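10/19/23

Spent most of the day on the rulebook, which is now 2 binders, and came home with my ears ringing. I want to get this down before I talk myself out of it.

Graça Carrilho's new draft says the person running a trial must stand outside the tape whenever the arm is live. Fine. There is no tape. There was tape in August, and then the floor got cleaned. The draft doesn't say who puts it back, or how far out, or what it should be measured from. I asked. She wrote "measure from the farthest reach" in the margin and moved on to the next page. Farthest reach of the arm, or of the arm plus a step forward? The thing has legs. The Macedo rules were written for an arm bolted to a bench, and we've copied them out nearly word for word, bolts included. Clause four still tells me to check the torque on the base plate.

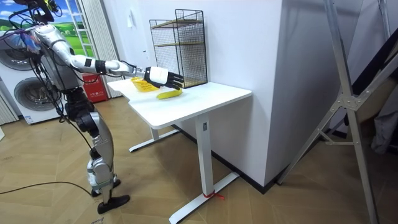 Buvcombe Household Tasks Team

The fruit job is the one we're supposed to write up as the model procedure. Banana, yellow basket, mesh rack at the back of the desk. I said the first thing any inspector would look at is the floor, with a black cable lying across it toward the robot's foot. The draft has 400 words on grip force and not one on cables. Graça says cables come under "housekeeping." Housekeeping is an appendix, and the appendix is blank except for the heading.

I also don't like the desk height business. The desk goes up and down. The procedure gives no height. So one person sets it where it suits them, the next person sets it somewhere else, and then we compare the two as if they were the same test. I proposed writing the number on the trial sheet every time. It got a nod, the kind that means it will be in the next draft or it won't.

Then the long argument, which was over what counts as done. Bavano want a plain yes or no on the sheet. Is the item in the basket, is the basket on the shelf. I can live with yes or no if somebody says which shelf. The rack has more than one and the draft says "placed on shelf." It doesn't say how close to the front edge either, or whether fruit poking up over the rim is a pass.
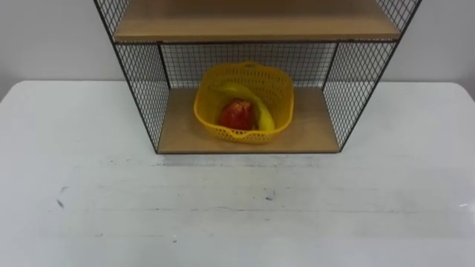
Basket on the lower shelf, with the banana and a red fruit inside.

I'd mark that one a pass, and so would Graça, and that's exactly what bothers me. We agree because we've both worked here long enough to have the same idea of a basket on a shelf. Give the sheet to a stranger at Plekomholm and see. She said I was being difficult. I said the basket is a bit left of center, so is that in tolerance? What tolerance? She laughed at that, to be fair to her.

The other thing is the marks on the table top. Little dark scuffs, some gray smudging in front of the rack. I don't know what made them and I'm not going to guess in writing. But the rule as drafted says "inspect surface before use" and leaves it there. Inspect it for what? If I look at a scuff and carry on, have I inspected it? I'd like a photo kept before each run, same angle, so a new mark can be told from an old one. Graça thinks that's a lot of photos. It is a lot of photos.

Bavano are asking for 300 logged trials before they'll read the procedure at all, and somebody upstairs has already promised them 330. I have no idea where the extra 30 came from. More trials under a loose rule just gives you more sheets - I said so, and it was put in the minutes as "general support for the target."

To do: ring Plekomholm and ask how they word their stop rule. Ours says "any person may halt the trial," and it doesn't say how. Find the tape. Strike the base plate clause before it goes out with our name on it.

Still haven't eaten. There's soup.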